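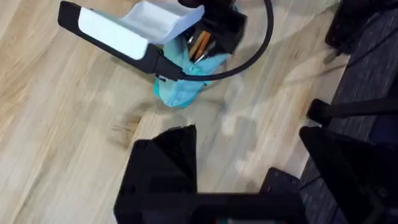 Section 3. Planning and Budgeting Your Jallum Set-Up

Good news first: you can do most of your planning before you spend a cent! An hour with a tape measure and a notepad will save you a pile of returns later, and it's a fun hour (bring whoever will be running the arm day to day).

3.1 Before you order

1. Write down what you want picked up. Be specific. Soft things like cloth bags, thin things like pens and awkward things like gooseneck lamps all ask different things of the fingers.
2. Measure the widest item and the thinnest one. Check both against the finger chart in Section 2.
3. Choose your work surface. Floor work is fine, but the arm needs to be mounted low, so add the Prunwood floor plate to your list.
4. Mark out the reach area with tape. Leave 17 inches clear on every side.

NOTE: If the area crosses from bare wood onto carpet, plan for test runs on both. Grip height changes at the edge.

3.2 Building the budget

5. Start with $900 for the gripper and wrist camera kit.
6. Add $175 for the floor plate, if you need it.
7. Add 3 sets of spare finger pads. You'll use them, especially in the first months when everyone wants a turn!
8. Price a lamp with a bendable neck if your room is dim. Any steady light will do - it doesn't have to come from us.

CAUTION: Do not budget for a longer arm to make up for a cramped room. Clear the room first, then measure again.

3.3 Getting approval

9. Fill in the Swanepoel worksheet at the back of this guide and attach your item list from step 1.
10. Send both to Unathi Du Plessis at Vendthorpe for a free fit check. Orders with a completed worksheet usually ship sooner.

Prices last checked 6/12/22.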